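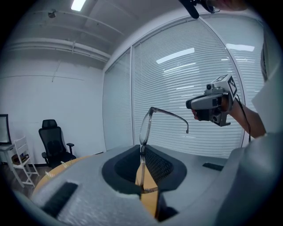 Lempi Ruotsalainen asked last time if one pair can do for reading AND screen. Short answer: depends on distance. Reading pair is usually set for closer than a monitor sits, so people lean in. Neck pays for it.

Glasses and desk work, notes for session 8

Picking up frames: both hands if you can, by the temples. Never by one lens. Never set down lens-side on the table, even a smooth one. Fold left temple first (most frames, check yours).

Cleaning - rinse, drop of dish soap, soft cloth. No shirt hems, no paper towel. Dry last at the hinges.

Screen distance: arms length to start, 65 cm for the worksheet. Top of screen at eye level or a bit under. Progressives, go lower, otherwiese the chin comes up.
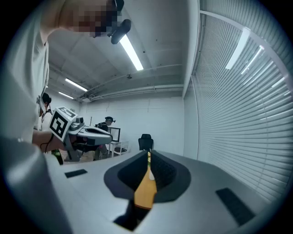
Chair before monitor, always. Feet flat, back against the backrest, then move the screen. Glare next: blinds, then tilt, then brightness.

Worksheet from Standholm, pages 1 and 2 only. Bring you're own glasses and case.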